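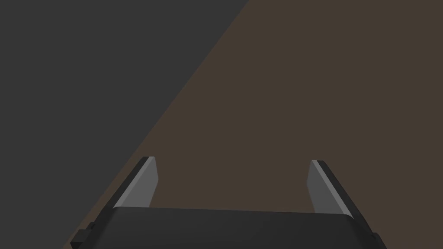
Trover
The first thing to check is whether the old finish is oil or polyurethane, and you can do it in ten minutes. Put a few drops of water on a clean spot near the wall. If they bead up and stay that way, you have a film finish and you can't patch it with oil. If the spot goes dark, it is oil or wax and you're in much better shape.

Refinishing one worn area of a floor without doing the whole room
Posted by Flanley in Floors and Stairs

We have a strip of floor between the back door and the kitchen that has gone gray. The rest of the floor is fine and I would rather not sand all of it. The house came with no paperwork, so I don't know what was put on it. A contractor looked at it in March and quoted $1,174 for the full room, and said he doesn't do partial jobs. Can a strip like this be done by itself, and will it show? The boards are red oak, I think. I have a random orbital sander and can rent something bigger.

Trover
Adding to my first reply now that I see the question got edited. Red oak goes gray when the finish has worn through and water has been getting in. Sanding takes out light gray. Black spots are deeper and usually need oxalic acid, which you can buy as wood bleach. Wear gloves and a respirator, follow the label, and rinse it well. Let the boards dry for 2 days before you sand again.

On whether it will show – yes, a little. Work in whole boards and stop at the seams. A patch that ends in the middle of a board always shows. Tape along the seam on the boards you are leaving alone, then sand 60, 80, 100. Vacuum between grits. For polyurethane, put on 3 thin coats and match the sheen of the old finish. Most old floors are satin, but test a piece in the closet first.

Rondonuwu
I did mine with the orbital and it took forever. Rent the big one.

Pladeck
Don't rent a drum sander for a strip that size. It will dig a trough before you get the feel of it. The orbital is slow but it's the right tool here.

Also fix whatever is wetting the floor. Ours was a bad door sweep. I refinished the same boards twice before I replaced it, and the sweep cost less than the sandpaper. Put a mat down, but wait until the finish has cured. The can will say how long.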